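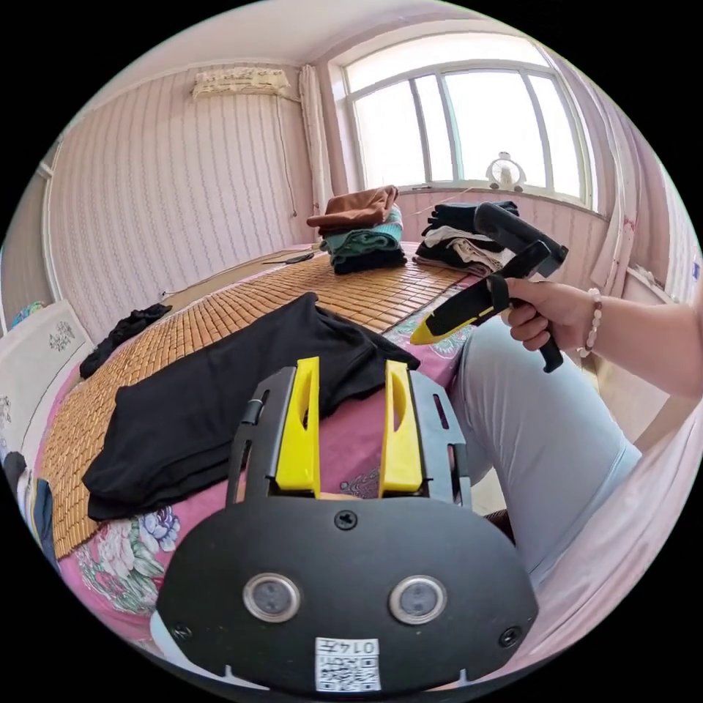 Two hand-held grippers and a black T-shirt, on a bed with a bamboo mat.

I have been reading gripper comparisons for a good many years now, and written a fair few of them too, and I should like to make a gentle case for doing them on a bed. Most of the ones that cross my desk are done on a bench, with a wooden block, a plastic bottle and (if somebody is feeling brave) a sponge. They're tidy and easy to repeat, and they tell me next to nothing about whether I'd want the thing anywhere near my washing.

Clothes are another matter altogether. A T-shirt laid flat gives a pair of fingers almost nothing to get hold of, and once they have got hold of it the whole shape changes and you have to start thinking again. When Ketsara Chantharasri and I were putting together the Distow trials in October, we wrote 24 folding tasks and threw out nearly all the bench ones before we'd finished our tea.

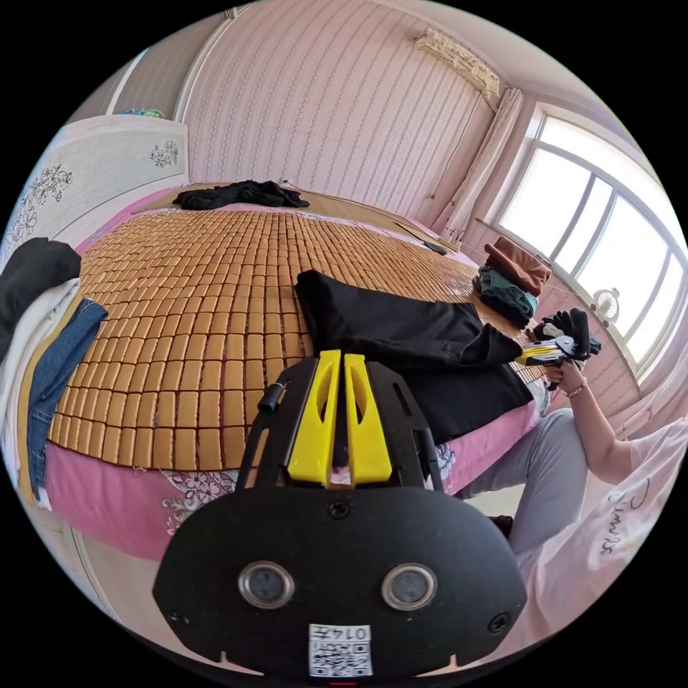 Godelieve Brouwer

My second plea is for the hand-held tool. There's a school of thought, and dear Valtteri Rissanen at Pratthorpe is its most patient defender, which says that a gripper should only ever be judged on the arm it's meant for. I do see his point! An arm has its own reach and its own stiffness, and a person's wrist forgives all sorts of sins. But fingers are fingers, and if I can't pick up a hem with them using my own hand and my own eyes, I don't hold out much hope for a controller. I would sooner learn that in an afternoon than after 80 hours of setting up an arm.

It also brings out the small things that never reach a data sheet – how the grip sits when you're leaning across a mattress, say, or whether you can see past the housing to the bit of cloth you're after. Kadir Kılıçarslan kept a notebook of these for us, and I've gone back to it far more often than to our table of scores.
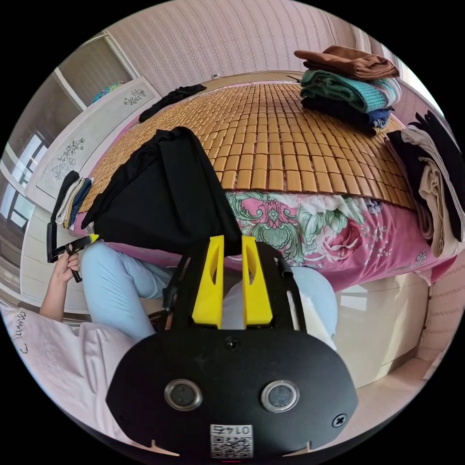 The black garment lifted from the bed in the jaws of one gripper.

Where I do part company with some of my friends is over speed. We have got into the habit of ranking grippers by how many garments they'll get through in an hour, and I've seen a perfectly good set of soft fingers marked down for managing fewer than 50. Folding at home isn't a race. I'd give far more marks for letting go cleanly, and for leaving a neighbouring pile alone, and I hope whoever runs the next round will find a column for both.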